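Bench practice: revised rules for table-clearing work

The revised Rinach bench rules for two-arm clearing tasks apply from 15 September 2025. They replace the June issue. Siriporn Suwannarat holds the master copy.

Rule 1 covers sorting. Waste and tableware keep separate destinations, fixed before the arms are enabled.

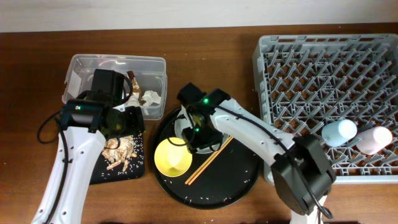 Clearing task, both arms over the table.

Rule 2 limits the closing force on tableware to 40 per cent of the gripper's rated value. Soft waste has no lower limit – operators set it by trial.

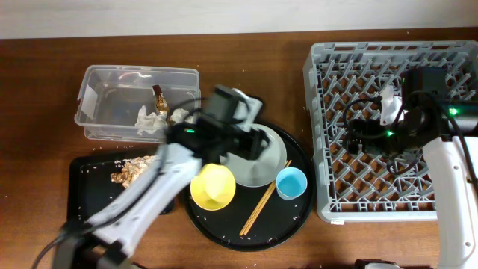

Does a dropped item end the run?
Only if it leaves the table. Otherwise the operator logs the drop and carries on.

Rule 3 concerns the end state, which Eino Heinonen has rewritten.

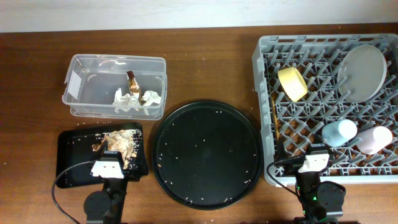 A run is scored on the state of the table when the operator calls stop. Tableware and loose food are marked on separate lines. With the plate and both cups in the rack and rice still scattered on the round tray, the first line can be passed while the second stays open. Comments go to Montri Tanasarn.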